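Texter (m/w/d) für Grußkarten gesucht, Schwerpunkt Trauer und Abschied

Der Kartenverlag Larham sucht für sein Programm Welum jemanden, der kurze Texte schreibt. Gemeint sind Kondolenzkarten, Genesungswünsche und Karten zum Abschied aus dem Betrieb. Geburtstage haben wir genug.

Wir sagen es gleich: Wir glauben nicht recht daran, dass man so etwas in einem Onlinekurs lernt. Bewerbungen, die mit dem Satz »Worte sind meine Leidenschaft« anfangen, lesen wir zwar zu Ende, aber ohne große Hoffnung. Im letzten Durchgang kamen 184 Mappen. In 51 davon stand ein Regenbogen auf der Trauerkarte. 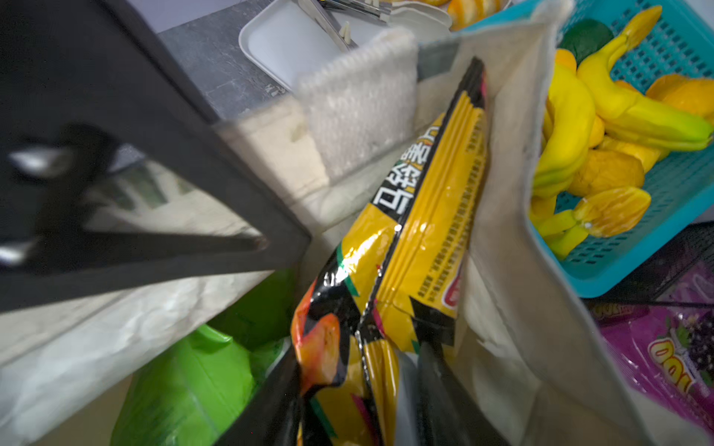 Was wir stattdessen sehen möchten: sechs eigene Texte, keiner länger als 24 Wörter, ungereimt oder so gereimt, dass man es erst beim zweiten Lesen merkt. Bitte keine Entwürfe aus dem Textgenerator. Ob wir das immer erkennen, bezweifeln wir selbst, fragen aber im Gespräch nach jeder Zeile.

Die Stelle ist eine halbe, befristet auf zwei Jahre, Beginn im Mai. Ob danach verlängert wird, hängt vom Verkauf ab, und über den Kartenmarkt machen wir uns keine Illusionen. Gearbeitet wird überwiegend von zu Hause. Einmal im Monat treffen sich Text und Illustration im Büro, Fahrtkosten werden erstattet. Ein »junges, dynamisches Team« können wir nicht bieten, einen Obstkorb auch nicht.

Erfahrung in einem Verlag ist nützlich, ein Studium nicht nötig. Sicheres Deutsch setzen wir voraus, auch beim Komma vor dem Infinitiv.

Texte und ein knapper Lebenslauf bitte per Post oder als eine einzige PDF-Datei an Borghild Söderlund, Redaktion Welum. Gehaltsvorstellung nicht vergessen. Einsendeschluss: 05.03.2023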